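Re: Patch leads, boots and the small rack

Sunday, December 2018, and the list is quiet, so I'll answer this one properly.

On the matter of blue cables with molded boots, I am now in a position to bore people. Four pictures first, then the boring.

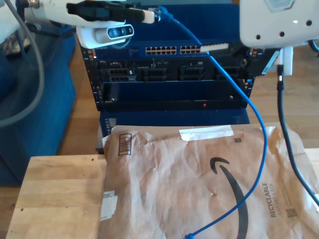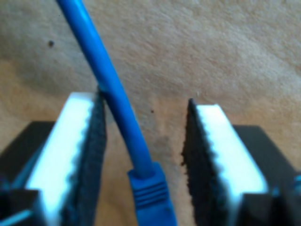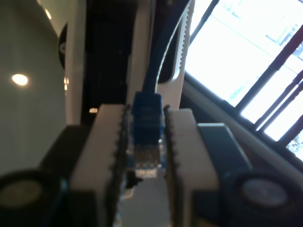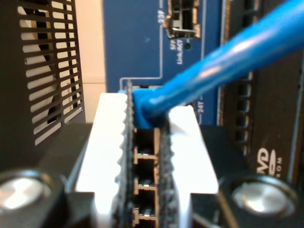
Earlier in the thread, someone at the Priscombe office wrote:

> We are redoing the small rack before the move in January and I have
> been told to standardize on one kind of patch lead. The choice seems
> to be between the bare plug, the slip-on boot and the molded boot.
> The Van Acker catalog lists all of them at nearly the same price and
> describes all of them as "professional." Does the boot matter, or is
> it there to make the cable look expensive? Also, does anybody
> seriously use color coding after the first month?

Taking the boot first. Yes, it matters, mostly on the day you take things out. A bare plug dragged backward through a bundle will hook its little latch on every other cable in the building, and then the latch snaps off and you own a lead that stays in its port by force of habit. A boot with a decent cover over the latch mostly cures this. Slip-on boots are fine until they slip off, and I have found them in the bottom of racks the way other people find socks behind the dryer.

The trouble with molded boots is bulk. When ports sit close together, a fat boot leans on its neighbor, and getting a finger in to press the latch becomes a test of character. Before you order 30 of anything, buy 2 and try them side by side in the busiest part of your own switch. We skipped this step at Rostolholm and got a box of very handsome leads that would only go into every second port. They are still in the box.

Length is the other thing, and you didn't ask, so naturally I'll go on about it. Measure from the port, along the side rail, to wherever the lead is going, and add roughly a hand. People who measure straight across the front end up with a curtain. People who buy everything long end up with a nest, and then they tie the nest up very neatly and call it cable management – I have done this and was complimented on it.

On color: we kept to ours for longer than a month, though I wouldn't call it a triumph. Blue was for desks and white was for uplinks, until we ran short of white one evening and a blue one went in "for now." If you use colors, write the meaning on a card and tape it inside the rack door. Label both ends as well. A label on one end tells you what you are holding and leaves the rest to faith.

The label sheet we use is on the Kodedau wiki under Patching. It's dull and it works. The column marked "spare" can be ignored, as it always has been.

If you do go with the slim molded ones, please post the part number here. I have a box of the other kind I'd be glad to swap.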